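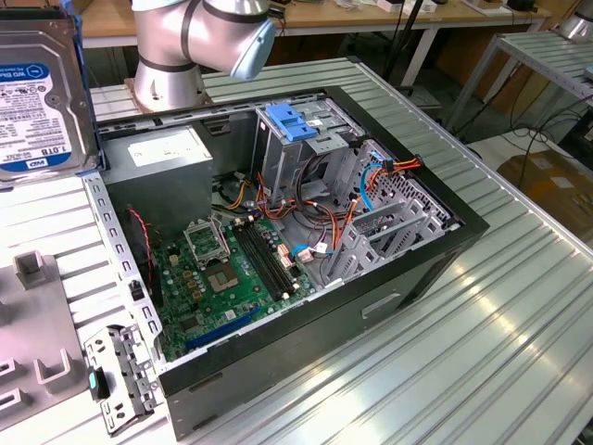 Blandine Vasseur
Consumer editor, Grundau Household Pages

Home Advice Repairs Money Letters Contact

Second-hand and refurbished computers: your questions

Last looked over February 2025

What does "refurbished" mean?

Less than you would hope. I have asked a good many sellers this question and had a different answer nearly every time. At the better end, somebody has opened the computer, cleaned it, tested the parts, replaced what was worn and put a fresh system on it. At the other end, somebody has wiped the outside with a cloth. Both are sold under the same word, often at much the same price.

Ask the seller to write down what was done. If the reply is "fully tested", ask what the tests were. A seller who did the work can usually tell you in a sentence or two.

What do the grades mean? I see A, B, B+, "silver" and "premium".

They are mostly about scratches. A grade A computer has a nice lid. It may also have a tired fan and a hard drive that has been running day and night in an insurance office. Grades are made up by each seller, so one shop's A is another shop's B+, and I have never seen a grade called "poor".

Is it cheaper than buying new?

Usually, yes. Sometimes by a lot less than the advert makes out. The crossed-out price next to the real one is very often the price on the day the thing first came out, years ago, and no sane person would pay it today. Compare with the cheapest new computer that would do your job. A reader in Qin sent me a quote from a dealer for 1,336, said to be "half the original price" for a desktop with a screen. A new one that did the same work could be had for less, with a proper guarantee. She bought the new one.

Don't forget the extras. Keyboard, mouse, cable, delivery and the "set-up fee", which at Bomano turned out to mean pressing the power button in front of you.

How old is too old?

The honest test is whether it can still get security updates, and for how long. Look up the exact model of processor and check it against the requirements of the system you mean to run. Do this yourself. "Runs great" in a listing tells you that it ran, once, for somebody.

I would be slow to pay real money for anything more than 10 years old. If it is free, or near enough, and you want it for typing letters or playing old games, go ahead.

How much memory do I need?

With 4 GB you can read email and get cross. With 8 you can do most household things, and with 16 you can stop thinking about it. Sellers like to put the storage figure in large type and the memory figure in small type, and plenty of buyers mix them up. They are different things.

Can I add parts later?

On a full-size desktop tower, quite often. Memory is the easy one and a drive is not much harder. Changing the processor is where I become doubtful. The socket has to match, the board has to recognise the chip, the cooler has to fit, and by the time you have bought the paste and lost an evening you might have bought a newer machine. People do it happily as a hobby. As a way of saving money I have yet to be convinced.

Laptops are another matter. Many thin ones have their memory soldered in place, and what you buy is what you will have until it goes to the tip. Small office desktops fall in between — check whether the power supply is a standard shape before you plan anything ambitious.

The listing says "barebones" or "for parts". Is it a bargain?

It is a bargain for someone who already has a drawer full of bits. "Barebones" should mean that some parts are left out on purpose, so get a list of what is there and what isn't. A tower with no processor can't be switched on and tested by you at the counter, and the seller may not have tested it either. "Untested" I read as "tested, didn't work". I may be unfair to a few sellers there, but it has saved me money.

If you do buy one, ask for a clear photo of the socket with any cover off. Bent pins or damaged contacts are a common reason for a board being sold cheaply, and they don't show in a picture of the outside of the case.

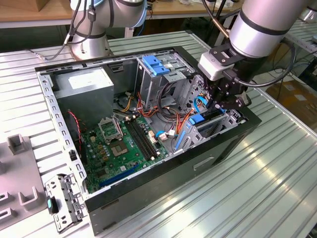 Hongmei Fang thinks I am too hard on bare towers. She writes: "I have bought several for my sister's children and only one was a dud. You do need to know which processor the board takes, and you do need to ask about returns before you pay. But your page makes it sound like buying a horse in the dark. If the seller lets you take the thing back, the worst that happens is a wasted afternoon."

Fair enough, as far as it goes. The weight is all in "if the seller lets you take the thing back". Several of the listings I looked at last September said no returns on untested goods, in grey type under the delivery charges. I would still want to see the terms first. I accept that the children got their computers.

What about the guarantee?

Read who is giving it. A guarantee from the shop is worth as much as the shop. A guarantee from a company you have never heard of, reached through a web form, is worth rather less. Flamach offered me a "lifetime warranty" which, on the second page, lasted for the lifetime of the warranty plan, and the plan ran for 2 years. Parts only, you post it back, and you pay for the box.

Whatever the paper says, you may have rights in law on top of it, and these depend on where you live and whether you bought from a business or a private person. A sign on the wall doesn't take them away.

Should I pay for the extra cover?

I wouldn't. On a cheap computer the cover can come to a good share of the price. Put the same amount in a jar.

Will there be someone else's files on it?

There shouldn't be, and sometimes there are. Wipe the drive and install the system afresh even if you are told it has been done. If you aren't sure how, ask the shop to do it while you wait, or buy a new drive and have that fitted. A used drive is the one part I would replace without much argument. Drives wear out, and the old one has somebody else's wear on it.

The same goes the other way round. Before you sell or give away your own computer, don't take "we erase everything" on trust. Take the drive out and keep it if you can.

Is it really better for the planet?

Keeping a working computer in use is generally better than making another one, and I have no quarrel with that. I do get suspicious when a seller prints a figure for the carbon saved next to the "buy" button and can't say where it came from. I asked Bomano for their working and was sent a leaflet with a leaf on it. An old desktop that draws a lot of power and is left on all night may not be quite the good deed you were sold. Switch it off at the wall.

What should I check when I collect it?

Turn it on before you hand over the money. Go into the system information and see that the processor and memory match the listing. Plug something into every socket, front and back. Listen to the fan for a few minutes with a video playing. Check the date and time; if they are wrong every time you start up, the little battery on the board is flat, which is cheap to fix and makes a decent excuse to ask for something off the price.

Get a receipt with the serial number on it. "We don't do receipts" is an answer in itself.

Which shop do you recommend?

I don't. Every time I have said something kind about a shop in print it has changed hands.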